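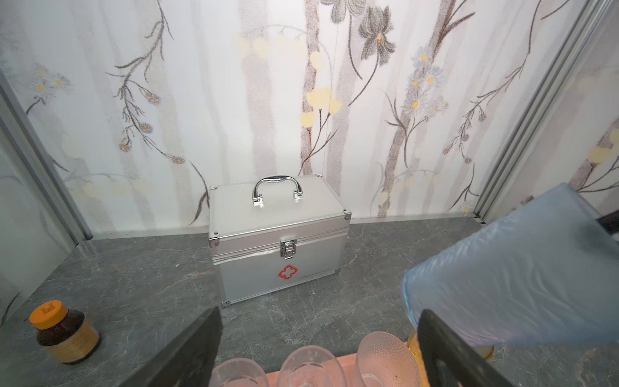 Re: [daltow-papering] Matching florals in a house with no right angles

Unathi Mtshali wrote:

> Hello all. I've bought a large floral for the back bedroom and I am
> now frightened of it. The house is a Daltow terrace, so the chimney
> breast leans and the ceiling has views of its own. The drop is 195 cm
> on the window side and something else on the other. The pattern has
> stems going all the way up.
>
> Do I start in the corner, as my book says, or in the middle of the
> chimney breast, as my father said? And does anyone still use proper
> paste, or is it all ready-mixed now? I have 5 rolls and no wish to
> buy another.
>
> Unathi

Unathi,

Your father was right and your book was written by someone with a new-build.

Start in the middle of the chimney breast. Hang a plumb line first, and do not argue with it. The string will look wrong. In a Daltow terrace the string is the only straight thing in the room, and the eye, which has been living with the walls for years, takes their side. I once "corrected" a plumb line by the picture rail in my own hall, and there are stems in that hall that lean towards the front door as if they've heard the post.

Once the first length is up, work outwards both ways and let the mess happen in the corners. Never try to take a full width round an internal corner. Cut it so that a thin strip turns on to the next wall, then hang the offcut over that strip to a fresh plumb line. You'll lose a sliver of pattern. With stripes everybody sees it. With flowers you have a sporting chance, as a petal with a bit missing still looks like a petal, or at worst like a petal that slugs have been at. 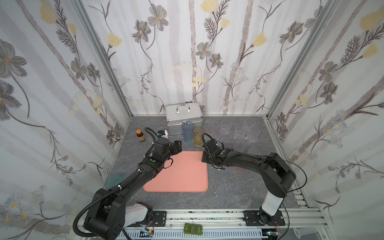

Which brings me to the stems. Long uprights are harder work than blossoms, and the sample books keep quiet on this point by showing you a piece the size of a tea tray. If a stem runs close to the edge of the width, any drift at the join shows from top to bottom. So match at eye level and let the error wander off towards the skirting, where there will shortly be a chest of drawers. Mine is a very large chest of drawers. It was bought for the purpose.

On the ceiling: if it slopes, don't let a big flower head land right up against it. Half a bloom along one side of the room turning into a whole bloom by the other is a spirit level you can't switch off. Slide the first length up or down until the top edge runs through the dull part of the pattern. There's always a dull part. Unroll it on the floor and look for it before you cut anything, and put the cat out.

Paste. I still mix my own, from the Sowerby packet with the instructions in very small type, and I let it stand 15 minutes even when I'm cross. Lachlan Ngata swears by the Tranari ready-mixed tub and will tell you so if you stand next to him for long enough. In fairness his walls stay up. What matters more is whether your paper wants paste on its own back or on the wall, so read the label on the roll, and then keep the label, as it also has the batch number on it.
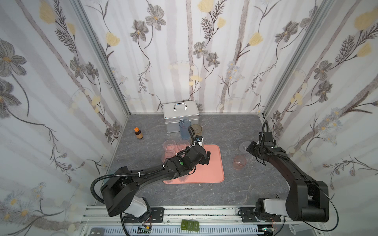
Check that batch number on all 5 rolls today, please, while the shop still likes you. I had one odd roll in the landing lot and didn't notice until May, when the sun came round and one length by the airing cupboard went a faint cream all on its own. I've been told it's charming. I've been told that by people who were leaving.

As to whether 5 will do, it depends on the repeat, and you haven't said what it is. A big floral can waste a shocking amount at each cut. The trick is to work from 2 rolls at once, taking each drop from whichever roll wastes less. Number the drops in pencil on the back, with an arrow for the top. You may feel you don't need the arrow. I didn't feel I needed the arrow either, and the daisies behind my bathroom door grow downwards.

The other thing is the wall itself. Size it. If there's old lining paper and it's sound, leave it be. If you can get a fingernail under it, it has to come off, and I'm sorry, that's your weekend gone. Ninunach hire out a steamer, which leaks on to the left foot, so wear a boot. 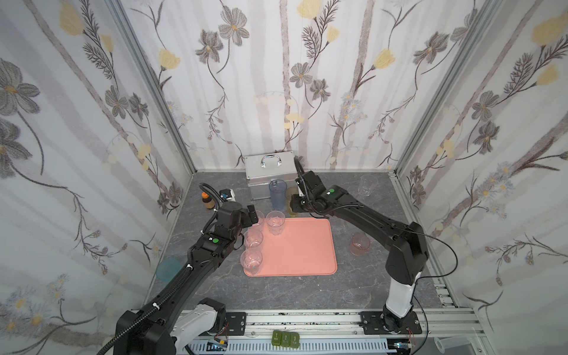

Grey flowers and pale yellow tulip shapes on white paper, over a grey marble-patterned top.

I've got a long pasting table and a seam roller you can borrow. The table has one bad leg, so put the heavy end of the paper by the good ones. The brush I'm keeping, as I lent out the last one and it came back as a sort of club.

Let us know the repeat and I'll do the sum for you. Lachlan will then do it again and get a different answer, and we can go with the bigger one.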